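The Cup at Baptista's

My uncle Amândio left me his kitchen table, which was a bit of a surprise, as he'd spent most of my childhood telling me to get my elbows off it. My cousin got the flat and the car. I got the table, a box of odd crockery and a note in his horrible slanting handwriting that said, "Ask Catarina about the cup."

There was no Catarina in our family. I rang my mum, who went so quiet I thought the line had dropped.

"Catarina Pinheiro," she said at last. "Well. The old devil."

And then she wouldn't tell me another thing, except that I might try the café at the bottom of the hill, Baptista's, if it was still open, and that I should wear something nice. I was thirty-four years old and my mother was telling me to wear something nice!

So I wore a clean shirt and went down. Baptista's was still open, just about. It had a long counter, a fan that turned when it felt like it, and two old men playing dominoes by the window who looked me over as if I'd come to read the meter. I asked for a coffee and then I asked for Catarina Pinheiro.

"Which of them sent you?" said the bigger one. This was Américo Matos, as I found out later, and he'd been losing at dominoes to Jaime Correia for longer than I'd been alive.

"Amândio Salgado," I said. "He's my uncle. Was my uncle."

They both put their tiles down. Jaime took his cap off, looked at it, and put it on again.

"She comes in at four," he said. "Sit down, you're making the place look untidy."

I sat down. It was twenty past two. I've never known an hour and forty minutes go so slowly, and I've waited for trains in March with no coat. They gave me bits of the story in between games, arguing over every piece of it. My uncle had worked in the kitchen here as a boy, washing up. Catarina had waited on the tables. He was mad about her (Américo) or she was mad about him (Jaime), and one summer he'd asked her to marry him and she'd said she would tell him when she'd finished her coffee.

"And?" I said.

"And she never finished it," said Américo, and slapped a double six down as though that settled the matter.

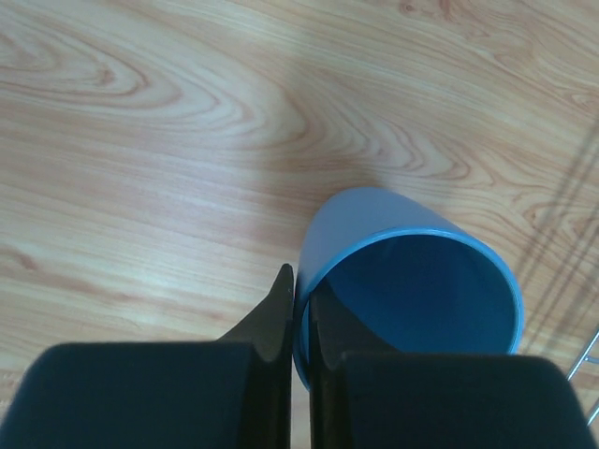
The blue cup, on its side on the wood.

She came in at four exactly, a small woman in a green raincoat with a shopping bag full of leeks. I'd had a whole speech ready and it went straight out of my head. I just held out the note. She read it standing up, then she sat down and read it again, and then she laughed so loudly that the girl behind the counter jumped.

"He kept it," she said. "Does it have a chip? On the bottom, like a little tooth?"

I said I didn't know, I hadn't looked. I'd shoved the box under the table and left it there.

"Then go and look! What are you sitting here for?"

I ran all the way up that hill — I hadn't run anywhere in years — and found it at the bottom of the box, wrapped in a tea towel. I turned it upside down under the kitchen light. There was the chip. I put it in my coat pocket and ran all the way back, and by then Catarina had a pot of coffee in front of her and both of the domino players had moved their chairs over without being asked.

"My father came in," she told me, "and I got such a fright I knocked it flying. Coffee everywhere. All over Amândio's one good pair of trousers. By the time it was mopped up my father had walked me home, and the week after that we'd moved to the coast."

"You could have written to him," Jaime said.

"He could have written to me."

"He couldn't spell," said Américo.

She took the cup out of my hand, wiped it round with her napkin and filled it. Nobody said a word while she drank. She didn't hurry, either. She had two biscuits with it, and stopped once to tell me I had my uncle's ears, poor thing.

When it was empty she set it down in front of me.

"Tell him yes," she said, and picked up her leeks.

I went up to the cemetery the next morning and told him.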